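Search this site
Enter keyword
Go

The Great Towel Amnesty

Jan 11, 2026

The Clelasberg Swim and Sauna Club owns 807 towels. We know this because in October the front desk was asked to find out, and the front desk has not forgiven the rest of us. According to our records we should own 1,000. The difference is presumably hanging in your bathrooms, lining your dog beds and keeping the frost off your windshields.

So, an amnesty. Through the end of the month there will be a bin inside the side door on Chung Street. Put club towels in it. You may do this at any hour and wear a hat. Towels from other establishments are not wanted, though past experience suggests we will get plenty. The last time we tried this we took in two bath mats and a very nice tablecloth from the Hotel Trundari, which has since gone home.

Please wash them first if you can. If the towel has been used on a car, a bicycle chain or a home hair color project, keep it with our blessing.

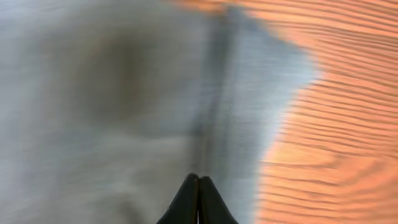 Gray-white, with a darker patch.

On the matter of softness, which takes up most of the suggestion box: the towels are stiff on account of the water in this town, which is hard enough to skate on. Fabric softener makes them feel lovely and dry nothing, as anyone who was a member during the lavender period will remember. We have gone back to plain detergent and half a cup of vinegar. Several of you have written in to say you can smell the vinegar. Several more have written in to say they miss the lavender. Both piles of notes have been read.

We have also ordered 300 new towels from Drurkura, in dark green, on the theory that a dark green towel is harder to pass off as your own. They should be on the shelves before the spring schedule starts. The limit will be two per visit. It was always two per visit, but the sign was behind the ficus.

Lost property is being cleared out at the same time. Goggles are in the blue tub, single flip-flops are in the other one, and anything left after the amnesty ends goes to the thrift store. The retainer is still at the desk.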